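Why Does Wood Have Rings?
Reading time: 2 minutes
By Peninah Makokha, 15 August 2023

Every board at the Fliltcombe Wood Center began as part of a tree. The lines you see in it are called grain.

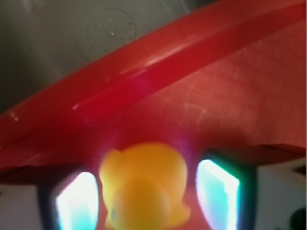
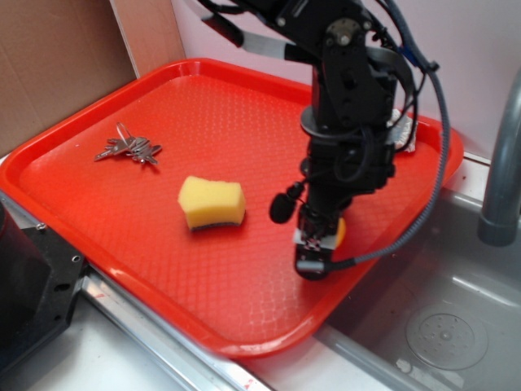
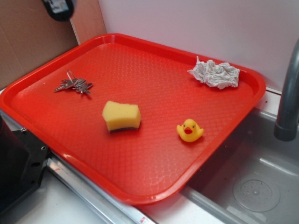
A tree grows a new layer of wood under its bark each year. In spring it grows quickly and the wood is pale. Later in the summer it grows slowly and the wood is darker. One pale band and one dark band make one ring.

A saw cuts across these rings in different ways. Some boards show long, straight lines. Others show tall arches - these are sometimes called cathedral grain.

Children may handle the sample boards on the Mollel bench. Please rub along the grain and never across it, as rough wood can leave splinters.

Contact the Fliltcombe Wood Center | © Fliltcombe Wood Center | Back to top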